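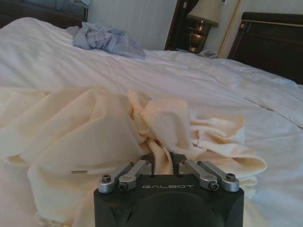 Start with the pads, came the advice before we had even put our bags down, and you will save yourself a morning. If a pad is worn or has fluff in it, the arm gets blamed, then the software, and only after that does anyone look at the part that touches the cloth.

That set the order for our visit to Joditz, where Vávra has a two-armed robot working on laundry in a furnished bedroom. Five of us went over on a Wednesday in June. Our own workshop has a single arm at a bench and we are thinking of moving it into a room with ordinary furniture, so we had asked to see the daily upkeep and not a show. The job in progress was handling clothes on a large bed. We stayed from half past nine until they stopped for the day at four.

The morning check

The robot is started only when the check sheet has been filled in. The sheet is one side of A4 on a clipboard and the grippers take up most of it. Each finger is carried on a pair of silver bars, held with hex-socket screws, and every screw has a line of its own. The person doing the check fits a key by hand, feels for movement and ticks the box. The sheet says to tighten only if there is play, and to write down which screw it was.

Next comes the gripping surface. It is serrated, with small teeth, and the teeth pick up lint from towelling and brushed cotton. They clean it with a dry nylon brush, always across the teeth. We asked about compressed air and were told they had given it up because it pushed the fluff down into the joints.

Then the gap. With the fingers open, a plastic gauge is offered up to one side and then the other, and the two readings have to agree to within 2 mm. If they do not, the gripper is closed and opened a few times and measured again. A second bad reading means the gripper comes off and goes to the bench in the next room. There is a spare ready on the shelf, already checked, so a swap does not hold up the morning for long.

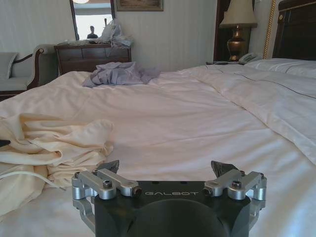 Does the gap drift during the day, or only overnight? The question came from our side and the answer was that it hardly drifts at all unless the gripper has been driven into something hard. On a bed that is rare. On a tabletop it used to happen most weeks. They still measure at lunch, mainly so that a bad afternoon can be traced back to half a day's work and not a whole one.

We were shown the log. It is a spiral notebook with a column for the gripper number, a column for the count of grips and a wide one for remarks. Pads are changed at 3,000 grips whether they look worn or not. That is Vávra's own rule for its own work and they were clear that it came from their notebook. Several entries had been changed early, with remarks such as "zip" or "button, left side".

Setting up the room

I had expected the furniture to be pushed back against the walls, but they keep the room as a room, with the settee, chest of drawers and lamp where a guest would want them. What they do fix is the position of the robot against the bed. There are two strips of tape on the carpet for it, and the height of the mattress is measured at the near edge each time the bedding is changed. A thicker duvet changes the height at which the fingers meet the cloth, so the value goes on the sheet as well.

The bedding on the day had a dark piping line along the duvet. We were told this is useful when standing at the side, as you can tell quickly if the cover has been dragged during a session. When it has, they stop, straighten it and write down the time.

Cables were the weak point, in my view. Several run over the patterned carpet next to the bed, black ones and white ones, with a small adapter on the floor among them. It is the same in our workshop, so I say this without any pride. They have ordered floor covers from Derix and expect to fit them this summer. Until then there is a rule that you walk round by the foot of the bed.
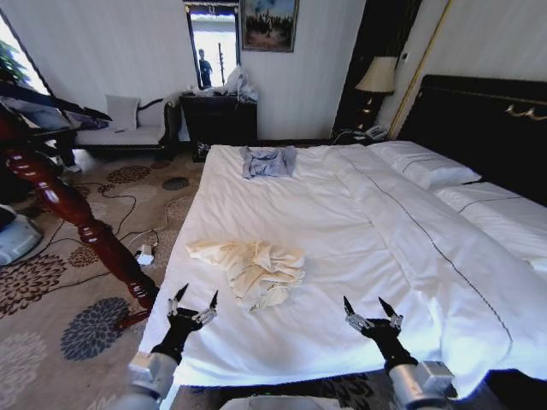

Both arms over the bed

With two arms the order of work matters more than it does for us. Before a session both hands are brought over the bed and opened, and the operator looks at each in turn for anything caught at the joints. Loose threads are the usual find. They are pulled out with tweezers and never cut, as a cut end can work its way further in.

Small flat things, such as the light blue cloth, are counted as easy work and used for warming up. Larger items follow. After every 200 grips there is a pause in which the pads are brushed, even if all is going well. I timed one of these and it was over before I had finished writing my note about it.

If a grip slips twice on the same item, the operator does not try a third time. The item is taken off the bed and looked over by hand, then the pads, then the screws. They once changed a whole gripper over a shirt that had been sprayed with something slippery, and the rule dates from then.

Garments with hoods and zips

These were the part I most wanted to see. A zip is hard on the pads, and a hood has more layers than it seems to have from above. The cream hooded top with the RABBIT lettering was on the bed for this. They prefer a grip on a narrow piece of fabric, well clear of the zip teeth, and a slow lift. Afterwards the pads are looked at with a hand lens for chipped teeth.

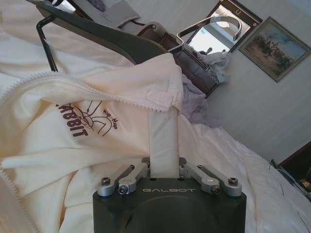
Repairs and spares

The bench is in the next room and is very tidy. Each gripper in for repair has a tray, and the screws go into a strip of foam in the same pattern as they came out. Screws that have been taken out more than once are thrown away. The trays and foam come from Dornier, a small supplier near the site, and I have written to them for a price.

Most repairs are pad changes. Next on the list is cleaning out the joints, then bent fingertips, of which there had been one this year. After any repair the gripper goes through the full morning check again before it is put back on an arm, and whoever did the repair may not be the one who signs the sheet.

What we are taking back

We will copy the check sheet almost as it stands, with a line added for our own arm's cable clip. The lunchtime measurement goes in too. I would like a second gripper on the shelf before we move into a furnished room, and have put in the request. We have also asked to borrow the plastic gauge drawing, and Vávra has agreed to send it with the next parcel.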